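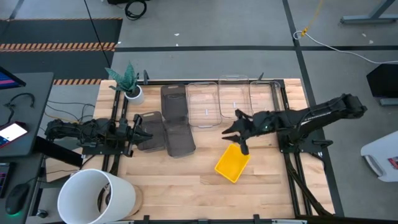
Product information by Sándor Takács
Flesthorpe Storage Supplies – Updated 18/03/2023

Futar Stacking Trays

The Futar range is intended for stockrooms, school offices and dispensaries where small goods are issued daily. Trays are supplied in packs of 6 and may be combined with the Brodar shelf insert, sold separately. Item 46 replaces the former Pant series.
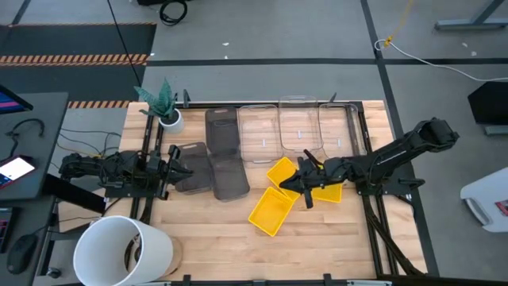 Orders placed before noon are prepared on the next working day. Customers who sort stock by color should state the quantity of each when ordering – yellow and smoky gray trays, set out together on the wooden tabletop, are easily told apart. Mixed packs cannot be returned once opened.

Care: wash by hand in warm water. Do not use abrasive pads.
Guarantee: 2 years from delivery.
Order code: FT-63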